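When a Robot Hand Squeezes Too Hard

A story about a fault, and how people found it

Do you ever think about how strong your own fingers are? You can hold an egg and it does not break. You can also open a tight jar. These are the same fingers, but you use them with different force, and you change the force without thinking. Your skin feels the egg. It sends a message to your brain, and your brain tells the muscles, "Gently, please."

A robot has to learn this, or somebody has to build it in. Sometimes a part of it stops working, and then we have a fault. A fault means that a machine does not do what it was made to do.

The broken sheep

In the town of Oltby there is a small workshop where people teach robot hands to tidy up a home. The team is led by Brisa Salinas. One Sunday morning they were testing a robot arm called Mokham. It had an easy job: take a small clay sheep from a box and put it on a shelf. Mokham had done this many times before.

This time the two fingers closed on the sheep and did not stop closing. There was a noise like a dry cookie when you bite it. The sheep was in 3 pieces.

Sakda Phetsri was standing next to the big red button. Every robot in the workshop has such a button, and when you press it, the motors stop at once. He pressed it. Then he did one more thing that is very important. He kept his hands away from the broken pieces until the power was off. A robot that has made one mistake can make a second one.

Looking for the reason

When a machine makes a mistake, engineers do not get angry at it. They become a little like detectives, and they ask questions.

First question: Did the robot see the wrong thing? Perhaps the camera thought that the sheep was something hard, like a key. The team looked at the pictures which the camera had saved. The computer had written "sheep" in the right place. So the eyes were fine.

Second question: Did the robot receive the wrong order? Tiburcio Contreras read the instructions in the program, line by line. They said that the fingers must stop when they feel a light push. So the order was fine too.

Third question: Did the fingers feel anything? Inside Mokham's fingers there is a sensor. A sensor is a part that measures something, and this one measures how hard the finger is pushing. Tiburcio pressed the finger with his thumb. The number on the screen was zero. He pressed harder. Still zero!

Now they had it. A thin wire to the sensor had come loose. The robot was waiting for a push that it could not feel, so it kept on closing. Imagine your hand when it is very cold from playing in snow, and you try to hold a paper cup. You may crush it, because your fingers have gone numb. It was the same with Mokham.

Why a home is difficult

In a factory, a robot often picks up the same part all day. If the right force is set once, it can stay the same. In a home, one drawer can be full of surprises. Hard things lie beside soft things, and heavy things beside things that crack.

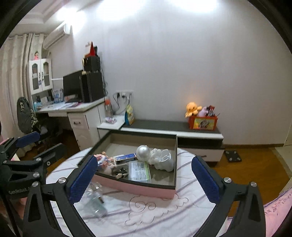

Gripper fingers with blue pads reach toward a drawer of small things. A doll, a bunch of keys and a white ceramic figure would each need a different touch.

Think about keys first. They are metal, so a strong squeeze does not hurt them. But they are thin and they slide, and a weak grip will drop them. A ceramic figure is the opposite. It is hard, and you could believe it is strong, but it can crack if you push on one small place. A doll can have soft parts and hard parts together. A plastic bag moves and folds when you touch it, so even finding a good place to hold it is a puzzle.

For this reason many grippers have soft or rough pads on their fingers. A rough pad helps the finger to hold on, like the bottom of your sneaker helps you on a wet sidewalk. With a good pad, the robot does not need to squeeze so much. But a pad cannot repair a loose wire. If the sensor is silent, the robot still does not know when to stop.

What they changed

Fixing the wire took Tiburcio 8 minutes. But the team wanted more than this. A wire can come loose again, and next time there may be a finger in the way, or a cat's tail.

So they gave Mokham a new habit. Every morning, before it touches anything, it closes its fingers on a rubber block. If the sensor does not feel the block, the robot refuses to work and a yellow light comes on. Also, the motor now has a limit. Even if the robot feels nothing at all, it cannot squeeze harder than the limit allows. Engineers call this a fail-safe. It means that when something breaks, the machine goes to a safe state by itself.

They tested the new habit 400 times. For some of the tests, they unplugged the wire on purpose, without telling the program. Each time the yellow light came on and the fingers stayed open.

If you meet a robot

You may see a robot arm at a museum, or at school one day. Ask an adult where the stop button is. Keep your fingers, hair and sleeves away from parts that can close. If something falls near the robot, leave it there and call an adult, also when the robot looks asleep. It may only be waiting for its next order.

Try it at home

Put on thick winter gloves. Ask a friend to give you a grape, a coin and a potato chip, one after another, and close your eyes. Can you hold each one without dropping or breaking it? Now take off the gloves and try again. Write down which thing was the most difficult, and eat only the grapes and chips that did not fall on the floor.

New words

Fault: when a machine does not do what it was made to do.
Gripper: the hand of a robot.
Sensor: a part that measures something, for example push, light or heat.
Fail-safe: a way of building a machine so that it becomes safe when something breaks.

And the clay sheep? Brisa glued it together. It stands on the shelf above the test table - one ear is still missing.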